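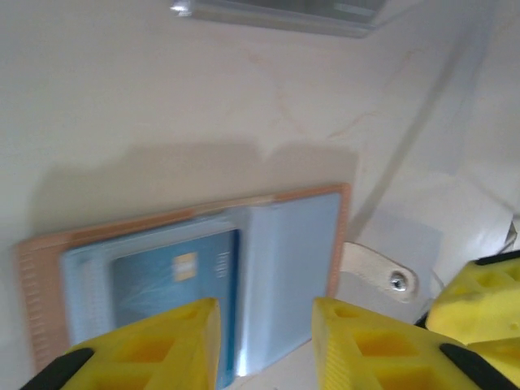

3.2 Keeping a two-arm cell in working order

We run one cell for all of the small-goods work in this paper, and we have grown very fond of it. The cell, which we call Zundoden, has been in daily use since January, and most of what made our results possible was plain upkeep. We think this part of the work deserves more room than it usually gets, so we give it a full section.

The two arms share one aluminum rail at the front of the table. Sharing a rail was Noel Cabanatuan's idea, and it is a great one! When an arm comes off for service, it goes back onto the same bolt pattern, and the distance between the bases stays where we left it. Before this, at our Hadthorpe site, each arm had its own stand, and every repair ended with a long afternoon of measuring.

Fingertips are the part we handle most. Thin, flexible goods such as card wallets are hard on them: the jaws have to come down very close to the tabletop, and a worn pad slides over a clear sleeve without lifting it. We wipe the black pads at the start of each shift and change the full set of yellow fingers after 700 grasps. In the period covered here the cell made 2,244 grasp attempts, 281 of them on the wallet. A finger swap takes one person a few minutes with a hex key – the arms are parked, power to the grippers is cut, and the new pair is closed once on a flat gauge before anything else is tried.

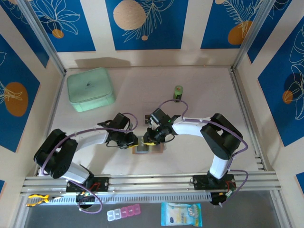

Figure 4. The Zundoden cell, with the two arms on their shared front rail.

Cable routing took us longer to get right. Our first layout held the cables tight against the links, and the wrist connectors worked loose again and again. Segundo Huamán gave the cables much more slack and let them loop freely over the joints, and we have not had a wrist dropout since. The cost is that a loop can catch when both arms reach for the middle of the table, so we now run a slow meeting move at the start of each shift and watch the loops all the way through. It is a lovely thing to see go well.

We also recheck the position of one arm relative to the other every 2,000 cycles, or right away after a hard stop. The check uses the Mussa routine, in which the grippers close on the two sides of one small part and we read the joint error on each arm. If the two readings disagree, we loosen the base on the side with the larger error, seat it again, and repeat. Only once did this fail to fix the problem, and the cause was a tired shoulder bearing.

All of these steps are kept in a short log next to the cell. The team at Gadard has been using the same log format since August 6, 2020, and their notes on pad wear agree nicely with ours – the full table is in Appendix B.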